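Home & Work | Features

The slow return of the repair counter

At ten past eight on a weekday morning there are already four people waiting at the counter of Vamel, a repair shop on the main street in Nornton. One has a table lamp under her arm. Another has a food mixer in a shopping bag, with the cord trailing out. The shop sells almost nothing new. It charges $12 to look at an item, and the fee comes off the bill if the customer goes ahead.

Zulkifli Tuhumury opened the place after 19 years servicing commercial kitchen equipment. He expected to fix toasters on the side and live mainly off contract work for restaurants. In July the shop took in 374 household items and he turned down two restaurant jobs.

"I had the wrong idea of what people would bring," he says. "I thought it would be expensive things. A lot of it is a $40 kettle that somebody likes."

Towns the size of Nornton used to have several shops of this kind. An old business directory in the library at Gradthorpe, the next town over, lists six under "Appliances, Small, Repair of." By the time Tuhumury signed his lease there were none in either town. The last one had become a phone store and then a place that sells mattresses.

The reasons are well known. Prices for new goods fell, wages for skilled work did not, and a repair that took an hour began to cost more than the thing being repaired. Manufacturers also changed how they put products together. Screws gave way to clips and glue, and parts that were once sold singly came only as a complete unit.

Some of that has eased. Secondhand parts are simple to find online, and many owners post service manuals for older models. Tuhumury keeps 85 drawers of salvaged switches, belts, knobs and feet along the back wall, sorted by size and not by maker. When he can't find a part he looks for something close and files it down.

Cost still decides most cases. The average bill at Vamel is $31. Above $50, he says, most customers take the item home or leave it with him for parts. He tells them the price before he starts and doesn't argue when they say no.
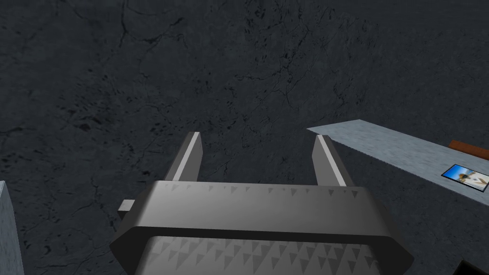
Learning the trade

Finding people to do the work is harder than finding the work. Hirose, a training center in Gradthorpe, began an evening course in small appliance repair two years ago and now has 84 people on its waiting list. The course runs for 14 weeks. Students spend the first three on electrical safety and on testing with a meter, and they don't open a machine until the fourth.

Few of them plan to do it for a living. The current group includes a school bus driver, two retired nurses and a man who wants to restore radios. Two graduates have gone to work at Vamel, one of them full time.

Tuhumury teaches one session per course, on diagnosis. He brings in a broken vacuum cleaner and has the class write down what they would check and in what order. Most of them start with the motor. He starts with the plug, then the cord, then the switch. Cords account for more of his jobs than any other fault.

What doesn't come back

Some things he won't take. Microwave ovens are on that list, along with anything that has been in a flood. Electric blankets go straight back to the owner with advice to replace them.

He also has a shelf of items that were fixed and never collected. Customers get a phone call and then a letter, and after 90 days the item goes on sale in the front window. Recently that meant a sewing machine, three fans and a waffle iron. The sewing machine sold the same afternoon, to a woman who had come in to pick up her iron.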